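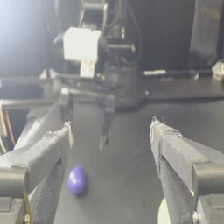
Do I have to re-register for the tool library if I joined last year?

Everyone re-registers, including those of you who joined in March and feel hard done by. It takes one form and $15, same as before, and your old card number carries over.

Friday, April 14, 2023

The Ostholm Tool Library has come through its second winter with most of its tools and nearly all of its dignity. The pressure washer is back from repair and no longer sounds like a goose in a culvert. The long ladder is also back, returned at dusk and leaned against the side door without a note. We have our suspicions and will be keeping them to ourselves until August.

A few changes for the new season. Loans now run 12 days, up from a week, on the theory that people who were going to bring things back late will at least be late less often. The limit stays at five items. A socket set is one item. A socket set with three sockets missing is also one item, and a conversation.

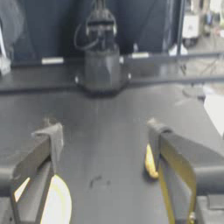 The Wuvon tile saw has been our most borrowed tool since Christmas, which says something about the state of bathrooms in this neighbourhood. It now goes out by booking only. Please empty the water tray before you drive it home. Two members have learned about this separately, both in hatchbacks.

We've also taken in the contents of the old Kopecký hardware store on Plernik Street, all 515 pieces of it, and sorting is going at the pace you'd expect when every second drawer contains a colour of grout discontinued decades ago. Hand planes and clamps are ready to lend. The hinges are free to anyone with a bucket and low standards.

Saturday hours are nine to noon. The door closes at noon by the clock over the bench, which runs slow, so you're getting a better deal than it sounds. Late fees are still a dollar a day and still go toward blades. If you owe us for the ladder, the tin is on the counter.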